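Tavgate Paired Hand Grippers for Demonstration Recording

Home / Data Collection / Hand-held Tools / Paired Sets

Teaching a machine to tidy up takes a great many examples, and the best ones come from people doing ordinary chores in ordinary rooms. The Tavgate paired service was put together with that in mind. We supply 2 hand-held grippers, one for each hand, each with its own camera, and your operators get on with the job much as they would at home – picking up, passing across, putting down – while every movement is kept for your training set.

We have always had a soft spot for small household objects. Soft things squash and fold differently each time they are picked up, and a learning system needs to meet plenty of them before it copes with a new one. Our Konddale item list runs to plush toys, felt pieces, netting, packets and balls, and we are always glad to add your own favorites to it.

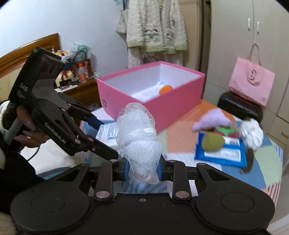 Sorting work with a pink box, soft items and a patterned cover.

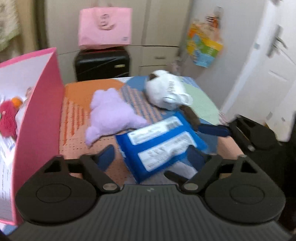

What comes with a set

Left and right grippers
Charging dock and cables
Lykkegaard recording software, one seat
Konddale item list and task cards
Padded carry case

Choosing your package

The starter package covers 970 recorded demonstrations and suits a team trying out its first task. The full package covers 3,000, spread over as many as 5 rooms, and most customers who begin with the first move up to it sooner or later. Both include a review pass by our Jondier office, where each recording is checked for dropped items, blocked views and false starts before it reaches you.

A few words for new operators

Take your time! A steady, natural pace makes for better examples than a hurried one, and a fumble that you recover from is well worth keeping – mark it in the software and carry on. Change the layout between recordings, swap hands now and then, and stop for a rest when your wrists ask for one.

Sets ordered before the end of June ship with a spare pair of fingertips.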